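Merkex Supplies
Office and school care > Board care > Sumileck board cleaner

Sumileck Cleaner for Whiteboards and Other Glossy White Surfaces

Item: Sumileck, refill can 2 litres
Spray bottle: sold empty, see under Accessories
Smell: very weak, a little like soap
Colour: clear
Maker: Ragnarsson
In stock

Sumileck is a cleaning liquid for boards which have become grey, or where old writing can still be read after the dry eraser has passed over it. We have sold it for several winters now, mostly to schools and small offices, and also to people who have a board at home in the kitchen. It contains no perfume and no colour. It is made for the surface of the board and not for the frame, but it does not harm an aluminium frame if some drops run down on it.

Why a board becomes grey

The ink of a dry-wipe pen is made so that it lies on top of the surface and does not go into it. When you wipe it with a dry eraser, the ink turns to a fine powder. Most of the powder stays in the felt, and a small part stays on the board. If the felt is full, it gives the powder back again, and after a few weeks the whole board has a grey film. Many customers write to us that their board is worn out, when it is this film that they see.

Ghost writing is another thing. It comes when the writing has been left on the board for a long time, for example a timetable or a telephone list which is never changed. The ink dries more and more, and the felt cannot lift it. Sumileck makes this ink soft again, but you must give it some time to work.

How to use it

Take away the loose powder first with a dry cloth. Spray a thin layer from a hand's distance. For the daily grey film you can wipe at once. For ghost writing, wait 30 seconds and then wipe with a soft cloth in long strokes, always in the same direction. Turn the cloth when it is dark. Finish with a second cloth and clean water, and let the board dry before you write on it again. If you write too early, the pen makes a weak line and its tip can be spoiled.

On a board which hangs on the wall, begin at the bottom and go upwards, otherwise the dirty drops make stripes which are tiresome to remove. On a board which lies on a table, it is better to spray on the cloth and not on the board, so that the liquid does not stand along the inside of the frame.

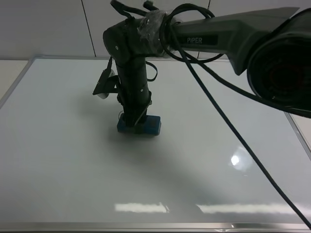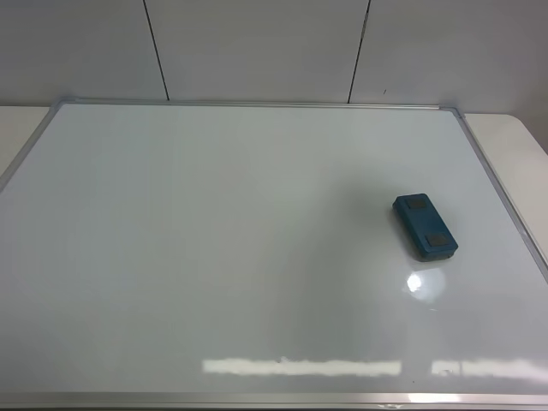

Second picture: a framed whiteboard laid flat on a cream-coloured table, with nothing written on it.

Which surfaces it is for

Enamelled steel: yes, without limits. This is the hardest surface and it can be cleaned as often as you like.

Painted steel: yes, but do not press hard. The paint layer is thin, and when it has once been scratched the ink will go into the scratches. No liquid can help after that.

Melamine: yes, for ghost writing and not every day. Melamine is a little open in the surface and it becomes more open with the years. On old melamine boards we can promise a better result, but we cannot promise a white board.

Glass: yes, though for glass you can as well use water with a drop of washing-up liquid, and it is cheaper.

Self-adhesive film: try first in a corner, and keep the liquid away from the edges.

Not for chalkboards, not for computer screens, and not for wood without lacquer.

Permanent pen

This is the question we receive most often. Write over the permanent line with a normal dry-wipe pen, so that the whole line is covered, and wipe while it is still wet. Do it once more if needed. After this, clean with Sumileck. Please do not use nail varnish remover or the rough side of a kitchen sponge. Both of them take away the gloss, and the place will be dull for ever.

How much you need

It depends very much on the board. A school which cleans all its boards properly at the end of each week will use a can in a term, or a little more. At home the same can lasts for years. It can be stored for a long time if the lid is closed well and it does not freeze. If it has frozen all the same, let it thaw slowly indoors and shake it. It is still good if it is clear. If it stays milky, pour it away according to the rules in your municipality.

Accessories

Unen spray bottle, empty, with a nozzle that can be locked. Please put the sticker from the can on it, so that everyone knows what is inside.
Unen cloth, grey, can be washed at 60 degrees. Do not use fabric softener, for it leaves a fat layer and the next pen line will break up.
Felt pads for magnetic erasers, to be changed when they are dark on the whole side.

Safety

Keep away from children. Open a window when you clean more than one board in a small room. If it comes in the eyes, rinse with plenty of water. The full safety sheet is sent with each order and we can also send it by e-mail.

Delivery and returns

Orders are packed in our own storeroom and go out on the next working day. In December please allow some days more. An unopened can may be returned, and the customer pays the freight. An opened can we do not take back, but write to us if you are not content, and tell us which kind of board you have and what has been used on it before. A photograph in daylight, taken a little from the side, helps us much.

Questions about board care are answered by Tove Brynjólfsdóttir. She reads English, Icelandic and Danish.

Page last changed 17/11/2022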